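Section 5: Setting up fare validators and passenger counters

Cerport Depot and On-Board Equipment Guide
Applies to Skisthorpe town network vehicles, all routes
Issued March 27, 2022
Section owner: Milagros Ortuño

5.1 Before you start

This section covers the fitting and first set-up of the Panard card validator and the Figueroa door counter on single-deck and double-deck buses. It does not cover ticket machines in the driver's cab (see Section 4) or platform validators at the bus station (see Section 7).

You will need:

The vehicle's fleet number and its equipment card
A depot login with "Fitter" or "Supervisor" rights
The mounting key supplied with the validator
A test smartcard and a test concession card
The current fare table, already loaded on the depot server

Allow one hour for a single-deck vehicle. Double-deck vehicles with a centre door take longer, as each door has its own counter.

CAUTION: Apply the parking brake, switch off the engine and isolate the 24 V auxiliary supply before opening any equipment panel. The isolator is behind the driver's seat on single-deck vehicles and under the stairs on double-deck vehicles.

5.2 Fitting the validator

1. Check that the pole bracket is tight. It must not turn when pushed by hand.

2. Feed the power and data leads through the lower opening in the bracket. Leave enough slack to take the validator off again without pulling the connectors.

3. Connect the data lead first, then the power lead. Both connectors are keyed and will only go in one way. Do not force them.

4. Hang the validator on the upper lugs and press the lower edge in until it clicks.

5. Turn the mounting key a quarter turn clockwise and remove it.

6. Check that the card reader faces the boarding passenger and that the screen can be read from the step.

Note: On vehicles with a centre door used for exit only, the centre validator is fitted but left in Standby. See 5.5.

5.3 Fitting the door counter

1. Remove the cover strip above the door. Keep the screws.

2. Offer the counter up to the pre-drilled plate with the two lenses facing down towards the step. The arrow on the housing must point into the vehicle. A counter fitted the wrong way round will record boardings as alightings.

3. Fix the counter with the four short screws. Long screws will foul the door gear.

4. Connect the lead marked DOOR 1 to the front door counter and the lead marked DOOR 2 to the centre door counter, where fitted.

5. Open and close the door by hand three times. Nothing should touch the housing or the lead.

6. Refit the cover strip.

CAUTION: Never refit the cover strip with the lead trapped behind it. The door motor can draw the lead in and damage the harness.

5.4 First power-up

1. Restore the auxiliary supply and turn the ignition to position 1.

2. Wait for the validator to start. The screen shows the supplier's mark, then a progress bar, then "Not assigned". This can take up to 5 minutes the first time.

3. Hold the test smartcard against the reader until the menu opens.

4. Choose Set-up, then Vehicle, and enter the fleet number. Enter the digits only. For fleet number 563, enter 563 with no leading zeros or letters.

5. Choose Depot, then Skisthorpe.

6. Choose Fetch tables. The validator downloads the stop list, the fare table and the list of blocked cards. The vehicle must be inside the depot wireless area.

7. When "Tables current" appears, press Save and remove the card.

If "Tables current" does not appear, do not release the vehicle for service. A validator without a fare table accepts every card and charges nothing. The records cannot be corrected afterwards.

Note: The validator stores up to 2,000 taps when it has no connection. Older records are not overwritten. Once the store is full the validator shows "Out of use" and the driver must report it.

5.5 Operating modes

Normal: Reads cards, charges the fare and sends records when a connection is available.

Standby: Screen dimmed, reader off. Used for centre doors and for vehicles on private hire.

Free travel: Reads cards and records the journey at zero fare. Used on days when the council pays for travel across the network. This mode can only be set from the depot server and ends by itself at close of service.

Fitter: Menus open, no records sent. The validator returns to Normal when the ignition is switched off.

Do not use Standby in place of Free travel. Journeys made in Standby are not recorded and will be missing from the return sent to the council.

5.6 Calibrating the door counter

The counter must be calibrated after fitting, after any repair to the door, and once a year in June.

1. Park on level ground with the door fully open and the step clear.

2. In the Fitter menu choose Counter, then Door 1, then Learn floor. Stand away from the door until the beep.

3. Choose Test walk. One person boards and alights 50 times at normal walking pace, pausing between each pass.

4. Compare the figures on the screen. Boardings and alightings must each read between 49 and 51.

5. If either figure is outside this range, clean the lenses, repeat Learn floor and walk the test again.

6. Repeat for Door 2 where fitted.

7. Write both results on the equipment card and sign it.

Note: Do not calibrate in direct low sun or with wet footprints on the step. Both affect the floor reading. Pushchairs and wheelchairs are not part of the test walk and are allowed for in the server software.

5.7 Cleaning

Validators and counter lenses are cleaned weekly by the depot cleaning shift and at any other time when reported dirty.

1. Put the validator into Standby from the driver's panel.

2. Wipe the screen and reader face with a damp lint-free cloth. Plain water is enough for most marks.

3. For sticky marks, add a small amount of neutral detergent to the water. Wring the cloth out well before use.

4. Wipe the counter lenses with a clean dry cloth. Do not press on them.

5. Return the validator to Normal and check that the screen lights fully.

CAUTION: Do not spray liquid at the validator or counter. Do not use solvent, bleach, glass cleaner or a pressure washer. Water entering the card reader is not covered by the equipment warranty.

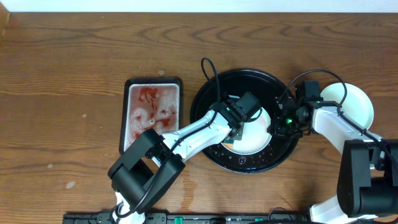 Fig. 5-1. Tray and basin with plate, two-arm bench.

5.8 Fault messages

"Not assigned": No fleet number stored. Repeat 5.4 from step 3.

"Tables old": The fare table is out of date. Bring the vehicle into the depot wireless area and choose Fetch tables. The vehicle may finish its current journey.

"No position": The satellite aerial is disconnected or covered. Check the roof lead. Until this clears, the validator charges from the last known stop.

"Counter 1 lost" or "Counter 2 lost": No data from the named counter. Check the lead above the door, then the fuse. Fares are not affected and the vehicle may stay in service.

"Out of use": Store full or internal fault. Connect to the depot network and wait for records to upload. If the message remains, replace the unit and send the old one to stores with its records still on it. Do not reset it.

5.9 Release to service

1. Tap the test smartcard in Normal mode. The screen must show green and one tone must sound.

2. Tap the test concession card. The screen must show green and two tones must sound.

3. Check on the depot server that both taps appear against the correct fleet number.

4. Close and lock all equipment panels.

5. Hand the signed equipment card to the shift supervisor, who marks the vehicle as available.

Spare mounting keys are held in depot stores and are issued against signature only.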